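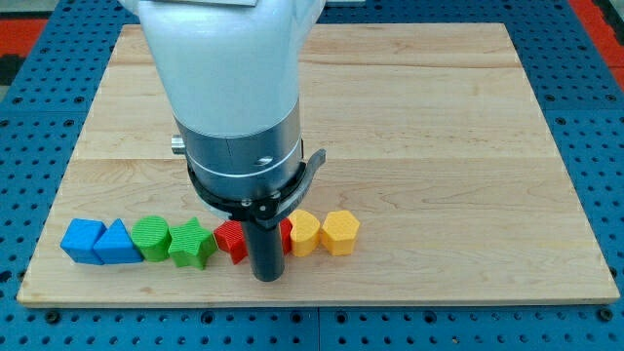

Clostumdale College of Further Education
Early Years Practice, Level 3
Unit 14: Block Play and Early Mathematics
Handout for Session 4
Tutor: Lahcen Abdelaziz

1. Purpose of the session

This session considers how small shaped blocks may be used to support sorting, matching and the language of shape in children aged three to five. Students should read these notes beforehand and bring their observation booklets. The practical work takes place at the tables in the Mahrous Room.

2. Terms

Students are expected to use the correct names for solid shapes in their written work and to recognise the everyday names that children will use instead.

Cube: six square faces, all equal. Children commonly say "box" or "square".

Cylinder: two circular faces joined by a curved surface. It will stand upright or roll, depending on how it is placed.

Triangular prism: two triangular faces and three rectangular ones. When it rests on a rectangular face with the ridge uppermost, children often call it a roof or a tent.

Prism with a pentagonal face: less familiar to most children, and frequently described as "a house".

Star-shaped and arched blocks: these have no short formal name at this level. A plain description is acceptable in assessed work, for example "a green block in the form of a five-pointed star".

3. Sorting by one property

A mixed set may be sorted by colour or by shape. The two are easily confused by the adult as well as the child. If a child places a green cylinder beside a green star, the rule is probably colour, but this should be recorded as a possibility until the child has placed further blocks or has explained the choice.

Students should avoid naming the rule on the child's behalf. "Tell me about these two" is preferred to "Are you putting the green ones together?"

4. Working in a row

A single row on a wooden board gives the activity a clear edge and makes terms of position easier to introduce: next to, between, in front of, behind, first, last. Where one block hides another from the child's seat, the opportunity should be taken to discuss what can be seen from each side of the table.

Blocks need not be straightened. A tilted cube or a star standing slightly forward of the line may be left for the child to comment upon.

5. Practical task

Work in pairs. One student arranges a row and describes it aloud from left to right; the other, seated with their back to the board, draws it from the description. Compare the drawing with the row, note which words caused difficulty, and exchange roles.

6. Written work

Submit an observation of 80 words for each of two sorting activities, together with the notes from the practical task. Work should be handed in at the unit office by Friday, May 24, 2019.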